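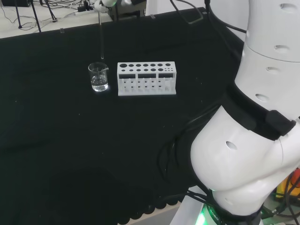

Come write about slow trips with me! I've been running my little travel blog, Pleneo, for 36 months now, and I've finally admitted that I can't be on a bus, answer emails and edit a post all at the same time (I tried, I got off in the wrong town). So I'm looking for 4 people who'd like to travel a bit and write about it for us in February.

I'm Lorna Villanueva, by the way. My co-editor is Pacita Dimaculangan, and she's the one who fixes my commas and books the cheap beds.

The plan is a two-week trip along the Hodetti coast, starting in Ignacio. We go by bus and local train, sleep in guesthouses, and everybody picks their own thing to write about – markets, hiking trails, night ferries, soup, whatever you love. I did the same route last winter and came home with almost 900 photos and a terrible cold, and I'd go again tomorrow!

You don't need to be a big name. I'd much prefer somebody who keeps a tiny blog and writes the way they talk. You do need to be over 21, have a valid passport, and be okay with sharing a room and with plans that change over breakfast. Our newsletter goes out to 3348 readers, and your posts will run there under your own name, with a link to your site.

We pay for beds, buses and trains once you're in Ignacio, plus a flat $900 for three finished posts. Getting to Ignacio is on you, and so is travel insurance.

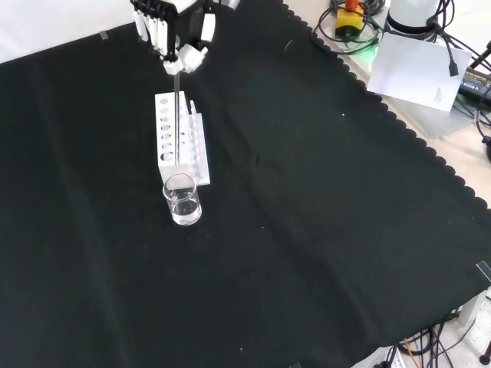 Can I bring my partner along?
Sorry, this trip is just for the four writers plus Pacita and me, as the guesthouses are small and already booked. Partners are very welcome to meet us in Ignacio when we're done, though.

To apply, send me a link to something you've written (one post is plenty) and a few lines about the worst travel day you've ever had. Use the contact form on the Trusum page, where we handle all our bookings, and put "Hodetti" in the subject line. We're reading everything through the end of November 2019, and Pacita will write back to everyone, even if it's a no.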